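Ticket: Voker order sync stops overnight
Product: Flutance stock module
Opened by: Szymon Kołodziej, Losier shop
Opened: Jul 19, 2019
Status: Resolved

Orders from the web shop stop reaching the till after midnight. They show as paid online but the till list stays as it was at closing. Restarting the till brings them all in at once. We had 14 stuck this morning, and two customers had rung before we opened.

Till software is up to date. Router was changed in July by Bielecka, who look after our network.
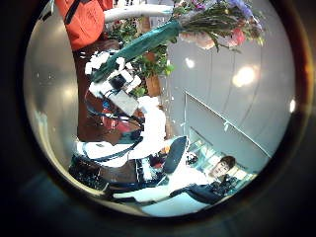 Does the till need to be left on overnight?
It can be switched off. Waiting orders are held on the server and should come in when the till next connects.

Support, first reply: Please send the sync log from the till. Settings, then Voker, then Export log.

Szymon: Log attached. It has error 74 repeated from 00:06 until I restarted.

Support: Error 74 means the login token was refused. The till asks for a new one at midnight and compares the time with the server. Can you check the clock on the till?

Szymon: Clock is 6 minutes slow. I set it by hand and it had drifted again by closing -- not by much, but it had. 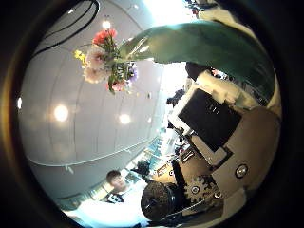
Where does the till get its time from?
It uses the time server address given out by the router, and falls back on its own clock if that address doesn't answer.

Support: The new router is giving out an old address. Please ask Bielecka to clear that field, then restart the till.

Szymon: They cleared it. Clock now matches my phone. Left it on overnight and the orders came in as normal.

Support: Good. The log was also at its limit of 4,000 lines, so we have emptied it from our side. Closing the ticket -- reply here if error 74 comes back.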